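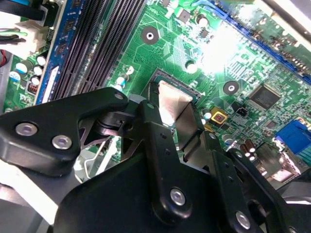

marginmuddle: Check the assignment sheet before you move a single page. Mine had the appendix order buried at the bottom and I lost points for ignoring it.

Where do appendices go, before or after the works cited page?
April 2018

twopencils
I'm finishing a research paper for my night class at Corkley and I've got myself in a knot over the back end of it. The paper itself is done (hooray!), but I have 2 appendices. One is the list of survey questions I handed out, and the other is a long table of answers that would have eaten up the middle of the paper if I'd left it in. I'm using MLA.

The sample paper we got in class puts the works cited dead last. The template I downloaded from Valia has the works cited first and then the appendices trailing after it. My study group is split down the middle. And then there's the labels... do I call them Appendix 1 and Appendix 2, or A and B? Do they count toward the 6 page limit? I've moved these pages back and forth so many times that my page numbers are a mess.

Also, one of the sources I used only shows up in the table in the second appendix. I never mention it in the paper itself. Does it still need to be on the works cited page?

commafarm
After. Everybody puts it after. That's how we did it in my psych classes and I never got marked down.

oldfootnote
I think the answer above is remembering APA, where the appendices do come after the reference list. I've been helping people with their papers at the Linach writing center for a while now and this mix-up comes through the door constantly, so don't feel bad!

For an MLA paper the usual order is the body, then endnotes if you're using any, and the works cited at the very end. Appendices normally go right after the body. The way I keep it straight is to think about your last problem, the source that only appears in the table. If the appendix comes first, then the works cited covers everything a reader has already gone past, table included. So yes, list that source, and put a short citation with the table where you used it.

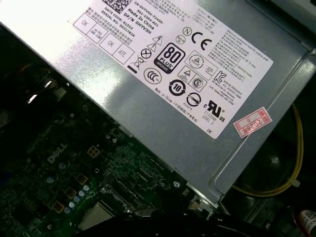 Labels next. With more than one, go with letters, so Appendix A and Appendix B, and put them in the order your paper brings them up. If you talk about the table on page 2 and the survey doesn't come up until page 4, the table is A. Center the label at the top of a new page and give it a title on the next line, something plain like Survey Questions. Then make sure each one gets mentioned somewhere in the paper. A quick (see Appendix B) at the end of the sentence does the job. I read a lot of drafts where there's an appendix just sitting back there and the paper never sends me to it.

Page numbers keep on running, last name and all, straight through to the end of the works cited. If yours have gone haywire, look for leftover section breaks from the template. Turn on the paragraph marks in your word processor and they'll show up. Delete them and the count should sort itself out.

The page limit I can't tell you. Most of the instructors I've dealt with mean the body only, but I've met a couple who meant every sheet you hand in, so send a two-line email and ask.

twopencils
Thank you!! It was section breaks, a whole bunch of them. I've got the table as A now and the survey as B, and the email about the limit is sent.

quietstapler
Does the same thing go for a glossary? Mine is due in June and I've got one of those plus an appendix.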